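Can machines do the chores yet? The laundry gallery

Nov 15, 2025

Washing machines have been with us for generations, and dryers nearly as long, but most homes still have a person picking the clothes up at one end and folding them at the other. Our Bendton gallery pages look at the jobs in between. The Danton page on shop shelves went up in March. For this one the subject is clothing on a sofa.

Cloth is hard for a machine because it has no fixed shape. A mug can be gripped at the handle every time. A shirt dropped on a cushion lands differently each time, and the hem or collar may be underneath. Before anything can be folded, the machine has to find an edge it can hold.
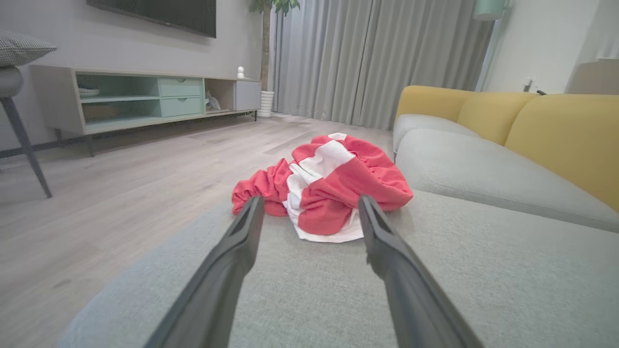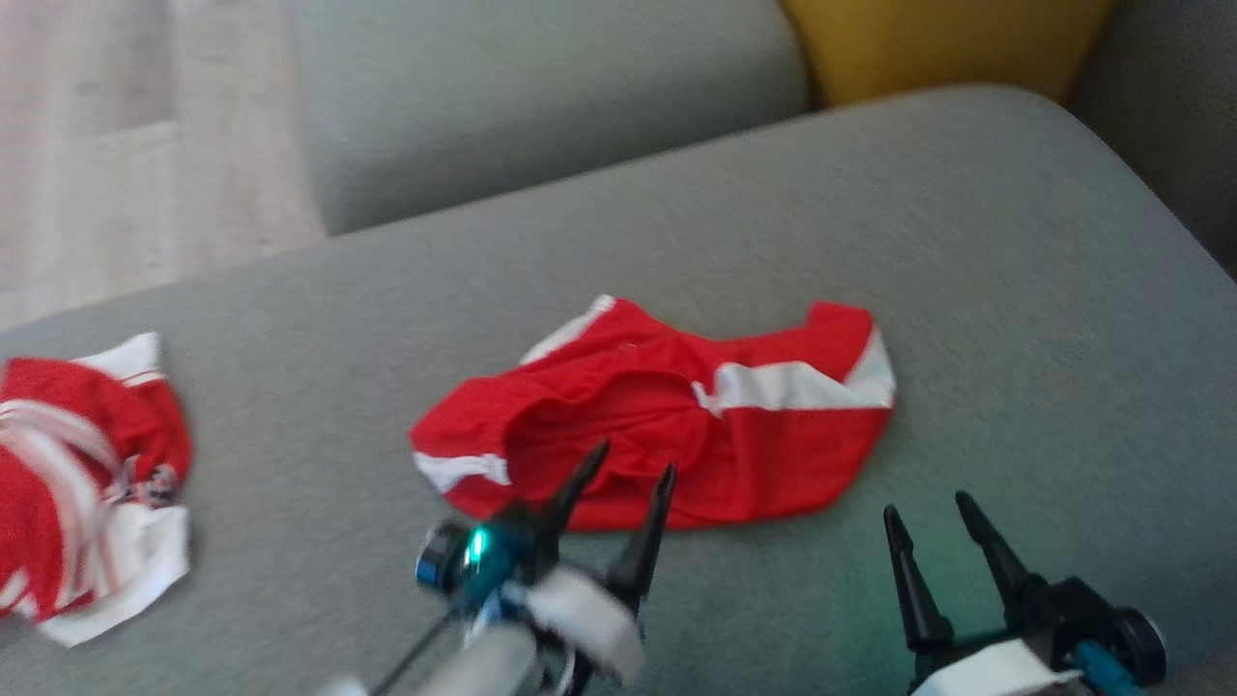 Red and white clothing on a light grey sofa, with gripper fingers close by. The second picture shows a pair of red shorts lying flat, next to a bunched-up striped garment.

Shorts are one of the easier things to fold. They have a waistband, two legs and not much else, and a person does them in 5 seconds without looking. A top in a heap has to be opened out first, and sleeves add more places to go wrong.

Our view for now is that a machine that folds one known garment, laid out neatly, is useful in a laundry or a stockroom. A home needs one that can start from a heap, on a soft seat, with mixed items. We would not plan a household around that yet.

Next gallery: the Climatley page, on loading a dishwasher.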